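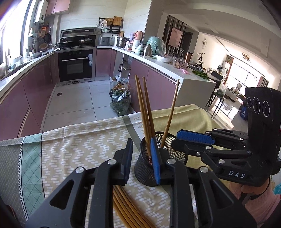
Where should chopsticks be kept between meals? Upright in an open holder, with air on every side, and within reach of the table.

The question occupies a good deal of space in the household pages of this magazine each June, when humid weather arrives and wooden utensils begin to smell of the drawer. A-yeong Jin, who teaches home management at the Rastogi Institute, recommends that families look first at the container. A closed jar or a deep ceramic crock holds moisture at the bottom, where the wood meets the base. A wire-mesh cup, of the kind sold for pens and pencils, lets the same moisture escape.

Mesh cups of this type are inexpensive and light. Their low weight is also their principal fault, as long chopsticks that lean to one side may tip an underfilled cup. Ms. Jin advises placing the cup on a tablecloth or a thin mat, which keeps it from sliding, and distributing the chopsticks evenly around the rim.

The institute's guidance on sorting is brief. Lay the full collection flat on the table. Match pairs by length, then by the pattern at the end. Set aside any piece that is split, warped or rough to the touch. Return only complete pairs to the holder.

Kamlesh Vishwakarma, who manages the dining hall at Zusness House, applies the same method on a larger scale. His kitchen keeps 146 pairs in regular use and sorts them by hand after the evening meal, a task that takes two people 40 minutes. "Guests notice a mismatched pair before they notice the food," he said.

Opinion differs on which end should point upward. The institute prefers tips up for drying and handles up for serving, so that diners do not touch the eating end. Mr. Vishwakarma keeps separate holders for the two purposes - one beside the sink, one on the table - and washes both weekly in hot water with a soft brush.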